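Aushilfe (m/w/d) für Vorratsraum und Gemeinschaftsküche gesucht

Das Wohnprojekt Stakberg sucht ab Juni eine Person, die unsere Vorräte in Ordnung hält. Im Vorratsraum werden Getreide, Flocken und Hülsenfrüchte in Gläsern aufbewahrt. Vieles davon wird zu spät aussortiert, und die Gläser fehlen dann beim Nachfüllen.

Zu den Aufgaben gehören:
Vorräte durchsehen und Überlagertes aussortieren
Gläser und Dosen über dem Mülleimer ausleeren, auswischen und zum Spülen stellen
Müllbeutel einsetzen und wechseln
Tischdecken ausschütteln, Arbeitsflächen abwischen
Stifte und Etiketten am Arbeitsplatz bereithalten

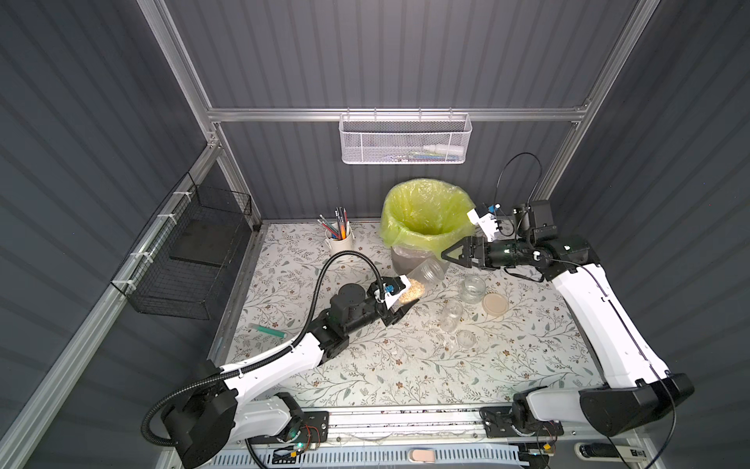 Die Arbeitszeit liegt bei 2 Vormittagen pro Woche, jeweils ab 8.30 Uhr. Bezahlt wird im Rahmen eines Minijobs, monatlich 519 Euro. Eine Ausbildung in Küche oder Hauswirtschaft ist nicht nötig. Wichtig sind uns sorgfältiges Arbeiten und ein Blick dafür, was noch verwendet werden kann. Wer auf Getreidestaub oder Nüsse allergisch reagiert, sollte das vorher mit uns besprechen.

Gearbeitet wird überwiegend im Stehen. Getreideflocken und Körner kommen bei uns in den Restmüll, wenn sie von Motten befallen sind, sonst in den Kompost. Volle Beutel werden zugeknotet und in den Hof gebracht. Eine Einarbeitung an den ersten beiden Terminen ist vorgesehen und wird bezahlt.
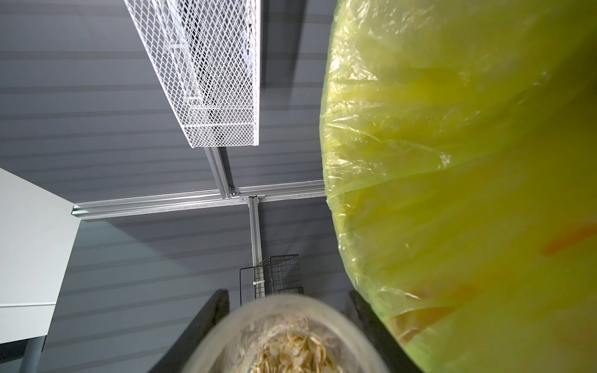

Ona Luik rät allen, die neu anfangen, die Gläser ganz auszuklopfen, bevor der Beutel zugebunden wird: »Am Rand bleibt immer etwas hängen, und das liegt nachher auf dem Tisch.« Beim Nachfüllen solle man außerdem gleich das Datum auf das Etikett schreiben.

Bewerbungen bitte formlos mit ein paar Sätzen zur Person und den möglichen Vormittagen an Gyu-bin Wi, Wohnprojekt Stakberg, Büro im Erdgeschoss, Durchwahl 643. Ein Lebenslauf ist nicht erforderlich. Ein kurzes Kennenlernen im Vorratsraum ist nach Absprache möglich. Kennziffer der Ausschreibung: 1196.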